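Open day at the Dasport workshop: glove capture and bench handling

Members visited the Dasport workshop in October for a demonstration of how handling tasks are recorded for robot training. 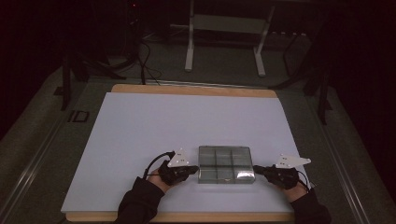

The recording bench

The demonstrator wears sensor gloves, each with a white triangular tracking plate mounted on top. The plates carry dark markers, which give the position and angle of each hand. The gloves themselves report the fingers. Both data streams are cabled back to a logging computer running Skullow, the workshop's own software.

The task on the day used a clear plastic box with six compartments. Transparent parts are a known problem for vision systems. Glare off a lid can hide an edge completely, and the dividers show through from above. Dasport includes them in the program for that reason. The working surface is a plain pale board on a wooden base.

Figures supplied on the day

The Skullow library holds 1559 recordings, of which 474 involve transparent or reflective items. Recordings with a marker dropout are kept but labelled separately.

Playback on the arm

The second half of the visit covered playback on the Gukudov arm in the adjoining bay. Mapping five fingers to a two-jaw gripper remains the weak point, and grip force is still set by hand for each item. Questions from members dealt mainly with calibration, which is repeated whenever a glove is taken off.

The building dates from 1996 and parking is limited. Members attending the next visit, to the Jireš conveyor line, should register through the branch office. Closed footwear is required.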